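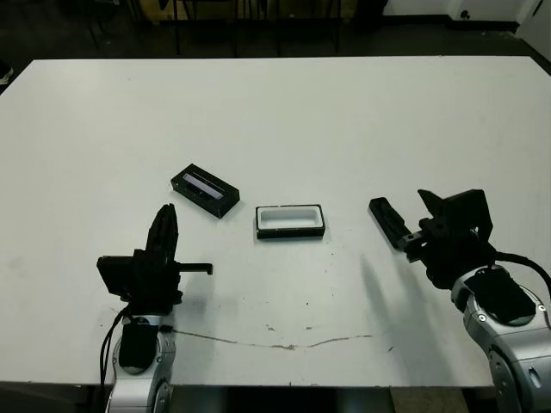

Black case, black and white tray

Moving from Grekasberg with one carload: what do I do with the drawer of small things?

Nataša Grgić
I'm moving 600 miles in February and the furniture is sorted. What has beaten me is the junk drawer. Every object in it is either useless or the only one of its kind, and I can't tell which until I've thrown it out. I have given this 3 evenings so far and gotten rid of a pen. Do I box the whole thing or go through it item by item?
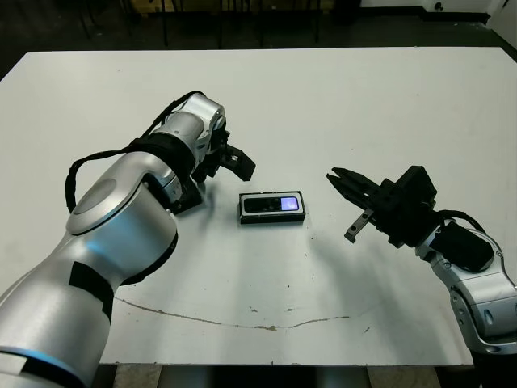

Page last changed: February, 4:10 pm

pan391
Box it. Tape it shut, write the month on the lid, and put it in a closet at the new place. If you haven't opened it by next February, donate it without looking. The looking is where it goes wrong. I looked once and now own two staplers again.

Dondetti
Depends on the drawer.

Takex
Disagree with pan391, mildly. Keys, chargers and anything with a battery should come out first, and dead batteries shouldn't ride in a hot car or go in the trash. Lay the rest out on a table and set a kitchen timer for half an hour. Whatever hasn't been picked up when it rings gets left behind. My wife does the timer, as I was found to be adding minutes.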